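Moving Out of the Mellham House, Part Two

The removal firm gave me a quote of £1133, which was more than I had paid for everything in the house put together, apart from the boiler. So I did what I should have done in the spring and went through the rooms one at a time, deciding what was worth carrying.

I have lived in the Mellham house for most of my adult life and I am not a tidy person. When I wrote the first part of this I had done the kitchen and the hall cupboard. The kitchen was easy. I had two of nearly everything and kept the better one. The hall cupboard was mostly coats, and a bag of other bags.

The furniture took longer. My rule was that anything bigger than a chair had to be measured, written in the notebook and checked against the plan of the new flat. The flat is on the second floor of a building called Hosov Court, and the stairs turn twice. The agent said the stairs were "generous". I went back with a tape and they are not. Anything with a fixed top longer than the landing is wide was never going to go up without taking it apart, and that meant getting down on the floor and looking at how things were put together.
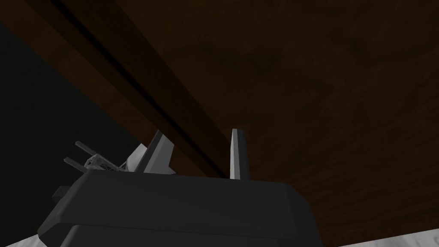 Dark wood from underneath, with the long rail running across it.

I had never looked at most of my furniture from below. It is worth doing before you sell or move anything. You find the screws, if there are any, and you find out which joints have been glued by a previous owner who didn't want to be bothered again. My dining table had four bolts and came apart in ten minutes. The bookcase had been glued and nailed, and it went to the charity shop whole, with a man at each end.

The desk was harder to decide on. I bought it from an office clearance and have worked at it ever since, but it is heavy and the new room has a radiator exactly where it would need to go. I advertised it for £100 and had one reply, from a person who wanted to know if I would deliver it. I said no. In the end I let it go for less to a student who came with a van and two friends, and I was sorry for a day or so and then I wasn't.

Small storage I mostly kept. Drawers are the one thing the flat doesn't have. There is a single built-in cupboard in the bedroom, too shallow for a coat hanger to sit straight, and nothing at all in the hall. I have been told by more than one person that I should buy new, and I looked, but the plain sort I wanted was £400 and would have taken 6 weeks to arrive.

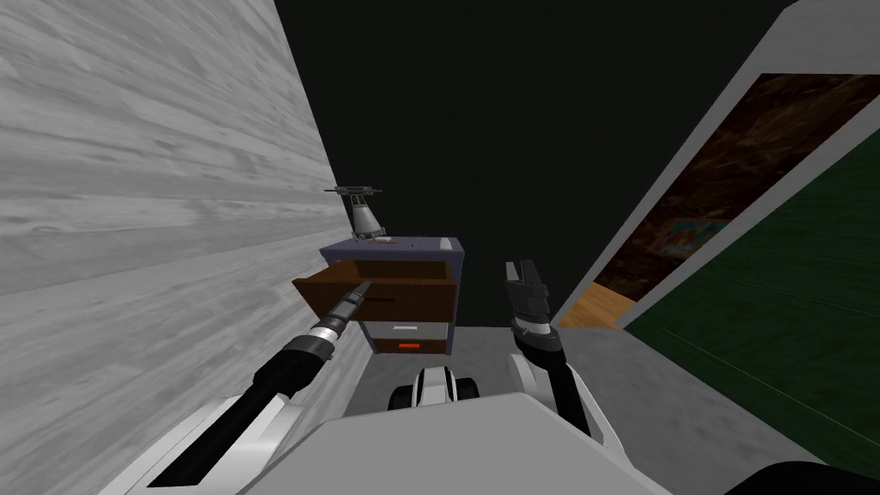 Emptying drawers is slow work and I would leave more time for it than you think. I had put it down as one evening. It took most of a week, an hour or two at a time, with the radio on. The trouble is that every drawer has a layer of things that are not rubbish and not useful either -- foreign coins, spare buttons, keys for locks I no longer own. I allowed myself one shoebox for all of it. When the shoebox was full, something had to come out before anything else went in.

Paper was the other job. I kept the house documents, anything to do with tax and the letters. The instruction books went, including one for a Kasus bread maker that I gave away years ago. I spent far too long reading old bank statements.

For the move itself I used a smaller firm, Nogueira Removals, who charge by the hour and were happy for me to do the packing. They asked for the drawers to be empty and the boxes labelled on the side, not the top, so the labels can be read when they're stacked. I had already labelled all the tops. I did them again.

Part three will be about the flat, once I can find the kettle.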